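Table setters wanted, Trultstead
Casual, paid, 10 places

Fahmy Jelon is looking for ten people to set and clear tables of kitchen items at our Savville Street rooms in Trultstead. The work runs through March, with a chance of further shifts in April for people who want them.

The job is simple but repetitive. You are given a printed card with a layout for the table. You put out the dishes and food items on the card, check them against it, wait for the signal, then clear the table and start on the next card. There are 219 cards in the set and most people get through all of them over the month. You won't be cooking, and most of the food is toy food.

Shifts
Morning shift is 8:30 am to 12:30 pm. Afternoon shift is 1:30 pm to 5:30 pm. You may do one or the other but not both on the same day. We ask for at least 3 shifts a week. There is a paid break of fifteen minutes in each shift, and tea and coffee are supplied in the front room.

Pay
Casual hourly rate including loading, paid fortnightly into your bank account. The induction is paid at the same rate. We don't cover parking, but there is free street parking past the roundabout and the 656 bus stops at the corner.

What you need
You must be 18 or over and have the right to work in Australia. You need to be able to stand for most of a four-hour shift, bend to the floor, and lift a full crate of crockery (two-person lifts are fine). Good colour vision is needed, as the cards call for items by colour. No experience is necessary. People who have worked in catering, aged care kitchens or shop display have done well at it, but so have students and retirees.

Please wear flat closed shoes. Leave rings and bracelets at home.

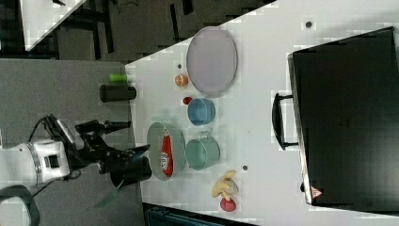
Layouts differ in how many items they use and how close together they go. Some are tidy and some are meant to look like a bench halfway through lunch, with the banana down near the teal pot and a snack bag left in the grey-green bowl. The large oval tray can be set out with nothing on it, so check your card before you fill it. If an item goes missing or gets chipped, tell the shift lead and a spare will be brought out from the store cupboard.

How to apply
Send your name, a phone number and the shifts you can do to the Trultstead office, or fill in a form at the front desk between 9 am and 4 pm. A résumé is optional. Please say if you need any changes to the workspace, including a stool. Applications close at the end of February and everyone who applies will get a reply.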